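Fleece (textile)

Fleece, also called polar fleece, is a knitted pile fabric, usually made of polyester. It is used for blankets, light jackets, hats, linings and children's clothing. The fabric is warm for its weight and dries quickly. Most household fleece is sold by weight per square meter, with 100 marking the lightest common grade.

Structure

The base is a weft knit with loops on one or both faces. The loops are raised with wire brushes, sheared to an even height and heat-set. The cut edge does not fray, and many small blankets are therefore sold without a hem. Anti-pill finishes delay the formation of small balls of fiber on the surface but do not prevent it.

Laundering

Fleece is washed in cool or warm water with a small amount of detergent. Fabric softener coats the fibers and reduces their ability to move moisture. High dryer heat can mat the pile permanently. Washing also releases short fibers, which are partly caught by filter bags and machine filters.

Folding and storage

The pile adds bulk at every fold. A fleece item folded in quarters is noticeably thicker than a flat-woven cotton item of the same size, and its creases are rounded. The Bandgate housekeeping manual, edited by Pauline Goodall, recommends spreading the item on a flat surface, smoothing it from the center outward and folding it no more than three times. Long compression flattens the pile, though shaking or a short tumble without heat usually restores it.

When gathered or pinched, fleece forms soft bulges, and sharp pleats are rare. Thinner cloth laid flat tends to show shallow wrinkles.
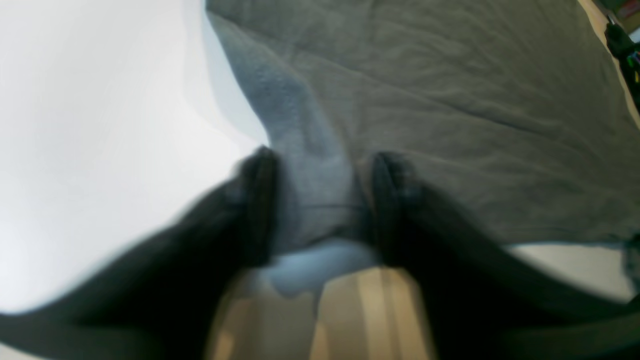 Terminology

In older trade use, "fleece" meant the wool shorn from one sheep. Sweatshirt fleece is a separate fabric, brushed on the inner face only.

Related articles
Blanket
Knitted fabric
Laundry symbols
Pilling
Terry cloth

Contact the editors | Text copyright Drivetgate Reference | Back to top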